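Prarnine Artificial Hydrangea Spray, Pale Blue
Item in: Artificial Stems / Hydrangeas

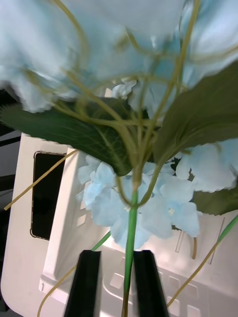 Pale blue hydrangea spray with green leaves and stem.

The Prarnine spray is a single-stem artificial hydrangea for vases, baskets and table arrangements. It is sold by the stem and in bundles of 6. The color is a soft blue that works with white, cream and gray, and it is close enough to our other blue stems that you can mix them in one container.

Details

Overall length: 38 inches
Flower head: about 8 inches across
Petals: polyester fabric
Leaves: polyester fabric, three-part mold
Stem: plastic over steel wire
Use: indoors, or on a covered porch out of direct sun
Sold as: single stem or bundle

Shaping the stem

Sprays are packed flat, so the head will look squashed when you open the box. Hold the stem just under the flower and open the petals outward with your fingers, starting at the center. Bend the leaves down a little at the base. A hair dryer on the low setting takes out most fold lines in the fabric. Keep it moving and do not use a heat gun.

The wire holds a gentle curve well. Tight bends in the same spot will eventually crack the green coating, so decide on the shape before you put the stem in the vase.

Cutting to length

Use wire cutters. Kitchen scissors and garden pruners will be damaged by the steel core. For a short vase you can also fold the bottom of the stem back on itself and leave it uncut, which is what we suggest if you change your arrangements with the season. Cut stems cannot be returned.

Choosing a vase

One stem is enough for a narrow-necked bottle. For a wide-mouthed vase, plan on three or more, or the stems will lean to one side. The Skavus ceramic vase is heavy enough to hold a full bundle at the uncut length. Clear glass shows the stem, so many customers fill the bottom with pebbles or use the Sial frosted cylinder.

Cleaning

Dust with a soft brush or with a hair dryer on the cool setting. Spots can be wiped with a damp cloth. Do not soak the flower head. The fabric dye is not made for standing water and may run onto the leaves.

Color and fading

Batches vary slightly. If you need matching stems for a wedding or a store display, order them all at once and put a note on the order. Strong window light will fade the blue over time, and south-facing windows are the worst for this.

Shipping and returns

Single stems ship in a long carton and bundles ship in a box. Unused, uncut stems can be sent back in the original sleeve. For bulk orders or color questions, ask for Zakhar Tymoshchuk at the order desk. The next restock of bundles is planned for February.

Related items
Prarnine Hydrangea Spray, Cream
Prarnine Hydrangea Spray, Dusty Pink
Skavus Ceramic Vase, Tall
Sial Frosted Cylinder
Kastlow Eucalyptus Branch
Wire Cutters for Floral Stems

Contact us | Shipping | Returns | © Kastlow Home & Floral | Back to top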